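Notebook, June 2021
Grippers, spares and what the money has to cover
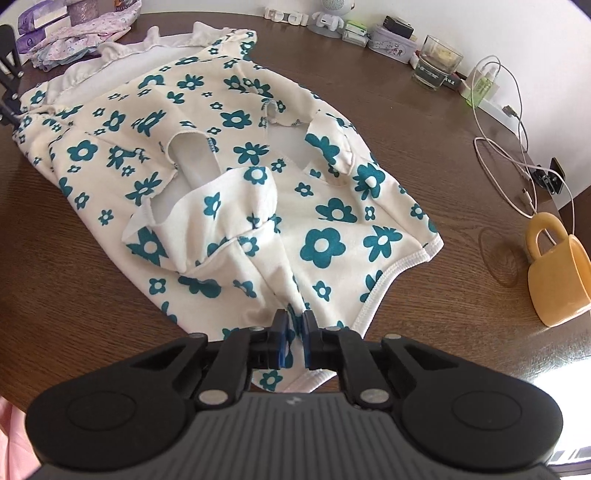 OK, so the spring money is down to 3,729 dollars and Colleen Beaulieu wants a list from me before she signs anything. Putting it all here so I stop redoing the math on the backs of envelopes.

First thing, fingertips. I keep wanting to spend on the exciting stuff (a third gripper! a nicer wrist mount!) and then I look at what we go through, and it's tips. Thin printed fabric with a ruffle on it is a whole different animal from the towels we planned for in March. You have to pinch a narrow bunch and hold on, and if the soft inner surface is worn the cloth just slides out. I'd like 16 tips on the shelf at all times. Kenton sells them in packs of four, Albridge sells them singly but will ship the same day. I'm leaning Kenton for the bulk order and Albridge for when we panic.

Second, a spare hand-held unit. We work with two at a time for anything that has to be spread out flat, one on each side, and if one goes down the whole day goes with it. Palivance has the refurbished ones for 1,000 dollars each with a short warranty. New would eat most of the budget. I asked if the refurbs come with fresh linkage pins and got a very cheerful reply that didn't answer the question – will call.

Third, garments. Laugh if you want, but they belong in the budget. I'd put down 40 pieces, secondhand, mixed sizes, and I want more of the busy prints. Small flowers, big flowers, all over. Plain T-shirts are too kind to us. With a print like that you can't tell at a glance which bit is a fold and which bit is just the pattern, and then there's the pale inside showing through an armhole or a neck, and that's the kind of thing we need lots of. Sepúlveda (the thrift place, not the street) does a bag price. Need to ask if they'll let me pick.

Table. I had a replacement down as a maybe and I'm crossing it off. The dark wood grain is fine, light cloth stands out on it really well. What I'd rather have is a cheap shelf so things stop living along the back edge by the wall. Cups too, please, everybody, somewhere else! And a lamp with a diffuser, the glare off the right-hand corner bugs me every single time.

Not asking for this round:
third gripper
wrist mount
the folding jig from the Palivance catalog (pretty, though)

Colleen's note from this morning, copying it so I don't lose it: "Fine on the tips and the spare. Get me a second quote on the spare. Garments out of petty cash if you can." So that frees up a bit, and the lamp can probably come back in.

To do: call Palivance on the pins, get the Albridge quote in writing, measure the wall for the shelf, check whether we still have the old tips in the drawer or if they got thrown out.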